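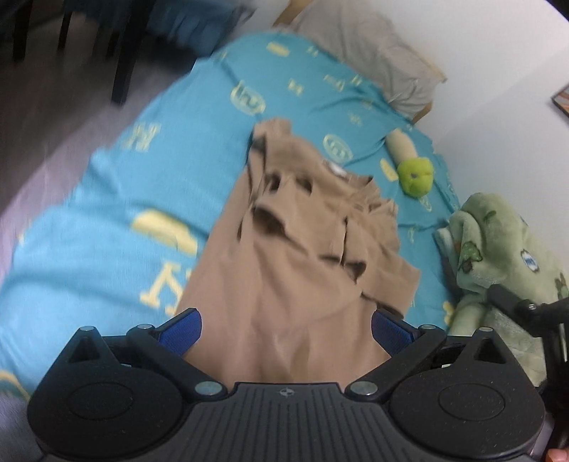 Folding Clothes on a Bed: Fold Time and Fold Quality on a Soft Surface

Second-year project, Household Work Study module, Drorndale
Prodromos Stefanou, with Vangelis Zacharopoulos

1. Background

Most printed folding instructions assume a table. In the student flats at Drorndale there is seldom a table large enough to lay out a shirt, and clothes are folded on the bed. The bed is lower than a table, it gives under the hand, and the sheet moves with the garment. The project set out to measure how much these differences matter and whether a change of method could reduce them.

2. Garments and surfaces

The test set was made up of tops and dresses in light woven cloth, with a smaller number of knitted jumpers. Trousers were left out, as their fold is close to a straight halving and shows little difference between surfaces. All items were washed on the same programme and dried on a rack.

Two surfaces were used. The first was a single bed with a fitted cotton sheet, pushed against the wall. The second was a Bjarnason work table in the teaching room, with a bare top. The bed could be reached from one long side and the foot only. This turned out to affect the results more than the softness of the mattress did.

3. Method

Each garment was dropped on the surface from waist height and left as it fell. The folder then carried out five steps:

Find the neckline and turn it away from the body.
Pull the hem flat and square.
Bring out the sleeves or straps.
Fold both sides to the middle.
Fold from hem to neck in thirds.

Timing started at the first touch and stopped when both hands were lifted. Each finished fold was scored from 0 to 5 against a card template, with one point lost for each edge lying outside the outline. Scoring was done by whichever of us had not folded the garment. In total 127 folds were timed and scored.

4. Results

The side folds and the final fold took nearly the same time on both surfaces. The difference lay in the first three steps. On the table a garment could be spun round by one corner. On the bed the cloth gripped the sheet, and turning it dragged up ridges which then had to be smoothed before the hem would lie square.

Garments with gathers or frills at the neck were the slowest on either surface. The gathered part pulls the cloth beside it into small pockets, and a sleeve opening is easily mistaken for one of these. Where a neck label was present, looking for the label first was quicker than looking for the sleeves.

Scores on the bed were lower for knitted items, mainly through uneven sides. For woven items the scores were level.

5. Changes tried

A stiff board, cut from an Imier shelf back, was laid on the sheet. It restored most of the lost time but was awkward to store. Tightening the sheet before each garment helped for the first 3 folds and then had to be repeated. Shaking the garment out by the shoulders before laying it down gave the best return for no equipment - the first three steps then became nearly one.

6. Limits

Both folders are right-handed and of similar height. The mattress, a Ninow foam model, is firmer than those in the older flats. Dropping the garment from waist height is harsher than normal use, where clothes come off a rack already partly flat.

7. Further work

The timings should be repeated on a bed that can be reached from both long sides. A second set with children's clothes has been started, using the same template at a smaller size, and will be added to the appendix in May.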